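**Gripper swap, Jotach vs. Kemari, continued**

Kemari back on the arm after lunch. Same bolt pattern as the Jotach but the cable exits on the other side, so I rerouted it and re-zipped at the elbow. Tool offset re-entered by hand. The old value was still loaded from the Jotach run and the first approach came in high. Check this every time we swap.

Settings for both grippers:

- wood cubes
- close speed 40
- exposure locked, wrist camera only
- controller: Mulligan, stock firmware

Jotach finished 300 cycles before the swap with 199 clean grasps. Most of the misses were at the start, before Úna Dunne shortened the settle time in the Flamico script. I don't think the number is fair to it. Rerun with the new script before we compare anything.

Kemari closes slower at the same setting. Linkage has a little play at full open, none I can feel when shut. Screws checked before starting, none loose. 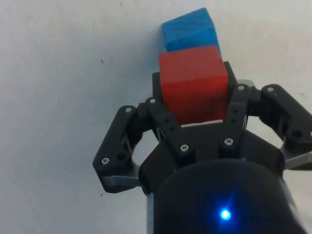

Bench 2, August

Red cube in the fingers, blue one right behind it. With this mount the palm hides the lower part of the red cube and the red hides the bottom edge of the blue, so the edge finder has only the tops to work with. Could tilt the camera forward a few degrees. Úna would sooner move the mount up.

To do: rerun Jotach, print a taller camera bracket, ask Kemari for the rated life of the linkage (their sheet says 2,000 hours but gives no load).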